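Buy the Second Gripper Before the Second Arm

Every spring the robotics programs around Vustavville put in their equipment requests, and every spring the requests look alike. One arm, the biggest the budget will carry. A line for "accessories" with a round number next to it. Nothing for the table, nothing for spare parts, nothing for the hours somebody will spend putting it all together. I have signed off on lists like that myself, and I think they are the wrong way to spend the money.

I ran purchasing for a teaching lab at Benavides before I started writing this column. The lab used small arms for pick-and-place work: blocks, tape marks on a table, stack this on that, take it apart, do it again. It is dull to watch and hard on equipment. In our second year we logged 342 hours of running time on one station. The arm itself needed almost no attention. What needed attention was everything attached to it or sitting near it.

Fingers wear. Cables get pinched or pulled. Screws back out and go missing. Blocks get dropped, and their corners chip, and after a while you have to decide whether chipped blocks are fine (for most work they are) or whether you need a fresh set so that one week's results can be compared with another's. None of these things costs much. All of them can stop the work for days if there isn't a spare in the drawer.

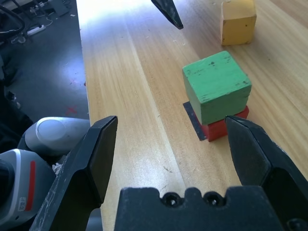

We lost 242 hours of scheduled time that year. I went back through the log in December and sorted the causes. The largest share was waiting on parts, and the parts were small. One set of fingers took three weeks to reach us. The order cost less than the lunch we bought for the visitors who came to see the arm and couldn't see it move.

The usual answer from a department is to ask for a second arm, so there is always one working. I understand the appeal. A new arm is easy to explain to the people who approve money, and it looks good on a tour. But two arms wear out two sets of fingers. If you had no spares for the first, you now have no spares for both, and before long somebody takes parts off one to keep the other going. We did that, and it took an afternoon each time.

My suggestion is to hold back a fifth of the purchase price and spend it on things nobody wants to present on a slide. A complete second gripper, already assembled. Cables in the lengths you use. A box of the right screws, labeled. Then a proper table that doesn't rock, and decent control over the light in the room, which matters a great deal once you are working from camera images. Glare on a tabletop will cost you more bad runs than a slow motor.

Vendors do not make this easy. When we compared quotes from Rerora and Ornora, the arms came out close enough that price didn't settle it. I asked both for a price list of wear parts and a delivery time for each. Ornora sent one the same day. Rerora offered a service contract, and when I asked again they offered a bigger service contract. We bought from Ornora. Their arm had the shorter reach, and I would make the same choice again.

I'd also ask for labor in the budget. Someone has to reset the blocks, check the mounts and write down what broke. In most labs that person is a student who was hired for something else, and the log shows it. Even 2 paid hours a week, set aside for upkeep and nothing else, would have caught most of what stopped us.

The forms don't help. The one Vustavville uses has a box for capital equipment and a box for supplies, and anything in the supplies box gets trimmed first. Put the spares on the same quote as the arm, as one line if the vendor will agree to it. Ornora did when I asked.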